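Jomau Two-Arm Bench Kit: Progress Report to the Hekier Fund
Report date: 2 Jan 2018
Prepared by the Sullby Skills Workshop

Summary

The grant pays for us to review the Jomau two-arm bench kit and tell the fund whether it is worth buying for the other workshops. We are a little past the halfway point. The kit is set up, both arms work, and the pick-and-place tests are under way. We are behind on the written course material. Spending is under budget except for shipping, which is covered below. We are not ready to recommend for or against purchase.

Setup

The kit came in four crates. Getting the bases bolted down and square with each other took a full morning, mostly spent on the second one, which had to come off again when the holes in the table did not line up. The vendor's drawing gives the hole spacing from the outer edge of the base and we had measured from the center. The drawing should say this more clearly, and we have told them so.

Cabling was slower than the booklet suggests. The cables that run down the outside of each arm need enough slack for the wrist to turn, and the booklet gives no length. We tied them too tight the first time and the wrist stopped short on one side. They now hang looser than we would like. We want the vendor to supply proper clips.

For the work surface we tried the bare table first. It was too shiny and the toy parts slid when a finger touched them. We now lay a large sheet of brown paper over the white top. It is cheap and quick to replace, and it gives the cameras a plain background.

The current test layout uses one light blue plastic bin and one small yellow toy car, with an arm on either side.

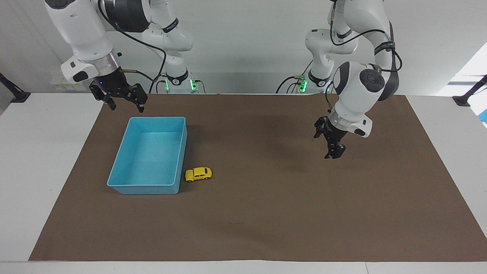 What we are testing

The main task is simple on purpose. The operator guides an arm to the car, closes the gripper on it, lifts it, and drops it in the bin. The car and bin are moved between runs. A run is logged as good if the car ends up in the bin without the bin tipping or either arm faulting. Anything else is logged as a miss, with a short note.

The plan calls for 500 logged runs on this task. We have finished the runs with the car standing on its wheels and have started on the harder ones, with the car on its side or its roof. Misses so far fall into these groups:

Gripper closes above the car and catches nothing.
Gripper catches one end and the car spins out.
Car is released too early and lands on the rim.
Arm stops with a joint limit warning.

The last group is the one we are watching. It happens when the operator reaches across the table instead of handing the job to the nearer arm. The warning clears with a restart, but the restart takes long enough that a class would lose interest. The vendor says a software update will let the user clear it from the arm. We have not seen this update yet.

The grippers themselves have been fine. The parallel jaws open wide enough for every object on our list. The finger tips are narrow, which helps with small parts, but rounded things are hard to hold and the car body is rounded nearly everywhere. Students learn to go for the sides, low down.

Software

The kit ships with a control program called Hầu. It installs without trouble on the newer computers. It would not run on the old desktop in the back room, bought in 2008, and we did not spend long on that. Any workshop that takes the kit should plan on a reasonably recent machine.

Hầu records each run and plays it back. Recording works well. Playback works as long as the object is put back in the same spot, and students find this out very quickly. We think it is a good lesson and plan to build the second course session on it.

The log files are plain text and easy to read. The file names are not, and we rename them by hand at the end of each session. An option to set a name before recording would save us time.

Cameras

We added cameras to the bench at our own expense. One looks at the table from the side and another looks down from higher up. The high view is the more useful one for judging whether the jaws are lined up with the car. The side view is better for height. Operators who had both in front of them did better on the sideways car than those who had one, although the number of runs is still small - we will report it properly once the set is complete.

Glare is the remaining issue. The overhead lights reflect off the inside of the bin, and we may switch to one with a dull finish.

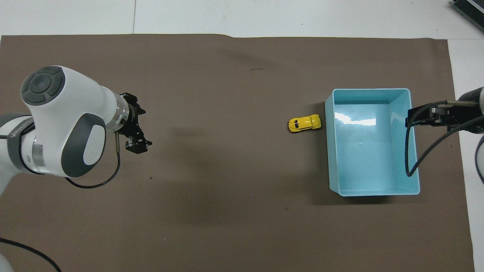

Araba Dankwa asked, after reading a draft of this report, whether a workshop with no technical staff could keep the kit running, and said the fund would need a clear answer on that before it looked at prices. Her view was that good results on our bench say little about a site where one instructor has to do everything.

We agree that this needs its own test. We will hand the kit to an instructor who has not used it, with only the booklet and the vendor's phone line, and record what they get stuck on. Setup from the crates will be part of it.

Spending

Shipping and customs came to 1466 dollars, which is more than we had allowed. The quote covered the arms but left out the bases, and we did not catch it. Table hardware, paper, bins and test objects came to almost 858 dollars. Staff hours are under plan, mainly on account of the course material being late. We are not asking for more money at this point.

Vendor support

Phone support has been polite and mostly quick. Two questions went unanswered for longer than a week, both on spare parts. We still have no price list for replacement fingers or cables, and we would not advise anyone to order the kit without one.

Next steps

Finish the remaining runs with the car on its side and roof.
Get the spare parts price list in writing.
Try the software update if it arrives.
Write the first two course sessions.
Run the new-instructor test.

The final report, with the full run log attached, is due in April.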